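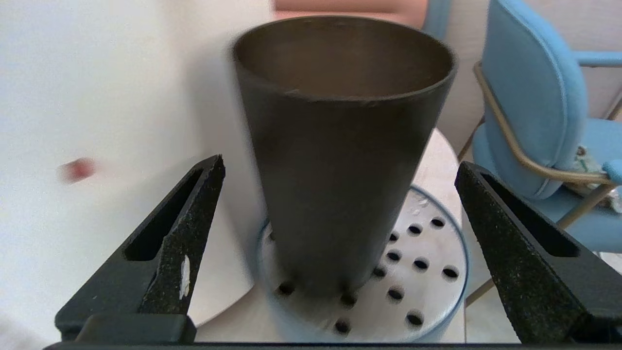
Unit 4: What the gripper quote leaves out

Home Syllabus Handouts Contact

A two-finger gripper lined up on a dark cup, standing on a lid full of holes. Vendors love this sort of task. Before you sign for one, price the whole job.

Take the Plirnov quote we read in class. The gripper is 837 dollars. Spare fingertips are 228 a pair, and the quote lists none. Mounting plate, cable, training – all "on request." I read that as "more than you'd like."

Questions to put in writing:

- How many cups, of what shapes, were tried? 100 picks of one cup tells you very little.
- Who pays when the fingertips wear out?
- Does the price include the wrist camera?
- What does a second year of support cost?

Dogar answered 2 of these. Wukier sent a brochure.

For next time: redo the budget sheet with a line for staff hours. Teemu Kemppainen's version from January left it blank, and his payback figure looks wonderful as a result. Find out what happens to it.

Related handouts
Unit 3: Lease or buy
Unit 5: Reading a service contract

Contact: Sólveig Ásgeirsdóttir, course office | Back to top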